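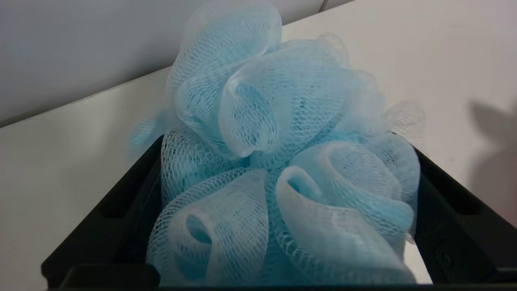 1 min read

From: Adomaitis
To: manipulation list
Date: February 24, 2020
Subject: Re: Mesh items in the chore benchmark

The earlier message said:

> Zadau proposes dropping bath poufs from the tidy-up set.
> Our depth map returns holes wherever the netting is a
> single layer, and the planner treats the holes as free
> space. Towels and bottles give us no such trouble. Is
> anyone getting usable numbers on mesh?

I'd keep them in. A light blue pouf in a black plastic bin is an ordinary bathroom pickup, and it is a fair test of whether a machine can do the chore. The outer loops let the background through, so the visible edge is a poor grasp target. The overlapped netting toward the middle shows up as a deeper blue, and color alone gives a better first guess than depth does.

We ran 2,000 attempts at Dallance on mixed soft goods, and 1,507 ended with the item out of the container and released at the goal. Of the failures, 163 were mesh. Most of those were a finger through one loop: the lift counted as a success and the release did not.

Two requests for the Mellness scoring sheet. First, score lift and release separately. Second, log rim contact, as a bin with slanted walls limits the approach angles and we currently can't tell a bad grasp from a blocked one.

On the wider question, my answer for mesh is still no. Someone has to stand by and free the fingers. I can share the failure logs in April.

Adomaitis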